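Brick Table Opens at the Plandum Community Workshop

Posted August 5, 2023

The Plandum Community Workshop has a new corner for people who like to build small, and it is already a busy one. The Brick Table opened this week in the room next to the main woodshop, with 124 donated building kits on the shelves and room for 12 builders at a time.

Kyung-tae Ji, who runs the workshop's weekend programs, has wanted a spot like this for years. The workshop has always been good to people who come in with a chair to fix or a shelf to cut, but families with younger kids often had to turn around at the door. Now they can sit down and start building right away.

"I put out the first plates before we had even finished unpacking," Ji said. "Two kids and a grandfather were already at it by the time I came back with the rest of the bricks. That's when I knew we'd be fine!"

The idea took off in the spring, when the Furtado family cleared out their attic and gave the workshop a car full of old sets. Word got around the neighborhood, and more bags and tubs followed through the early summer. Sorting all of it took over 3 weeks. Every brick was washed, dried on old bedsheets, and checked for cracks and chew marks. Some of the oldest sets came with their original instruction booklets, and those are now kept in binders so that pages don't wander off.

The setup is simple and works beautifully. Each building spot gets a baseplate and a cardboard box for loose bricks. The plates are taped to the tabletop, so a good hard push on a stubborn brick doesn't send the whole project sliding. The boxes are kept low on purpose – small hands can reach in easily, and a handful of bricks dropped back at the end of the session usually lands where it should.

Sollen Street Hardware gave the tape and the storage bins, and the Giniter Print Shop has promised a stack of building challenge cards for the fall. The first cards will be short and friendly: build a bridge that holds a coffee mug, make a house with no straight walls, copy your neighbor's tower from memory.

Ji is especially happy about the bridge challenge. He tried it himself one evening after closing and went through four designs before the mug stayed up. The fourth one is on display by the sign-in desk, mug and all, and visitors are welcome to try to beat it.

Regular visitors have started asking for an evening session for grown-ups, and the workshop is glad to oblige. It will begin in September, with coffee and a quiet room – no kits handed out, just loose bricks and plenty of time. Anyone who remembers emptying a whole tub on the living room rug will feel right at home.

Green baseplates and open cardboard boxes at the building table:
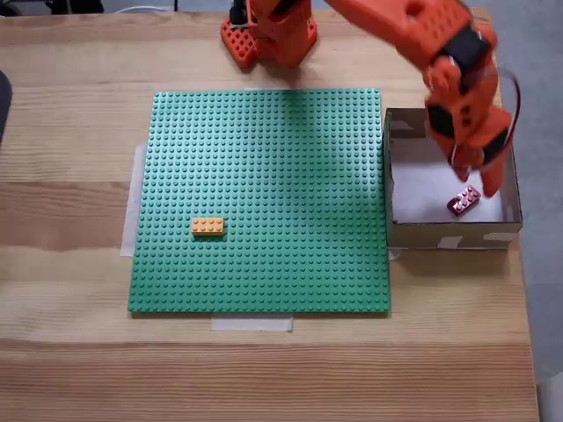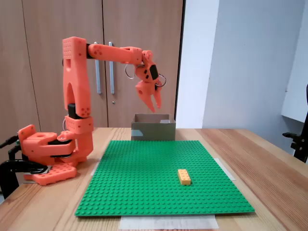
How to Visit

The Brick Table is free for workshop members and their guests. Drop-in builders can sign up at the front desk, and a spot is good for one hour, or longer if no one is waiting. Children under eight should bring an adult, who is very much expected to build too.

Donations of clean bricks, plates, and wheels are welcome during opening hours. Wheels are in short supply at the moment, and so are doors and windows. Please leave donations at the front desk in a closed bag with your name on it. To ask about group visits or the September evening session, call the workshop and dial extension 441.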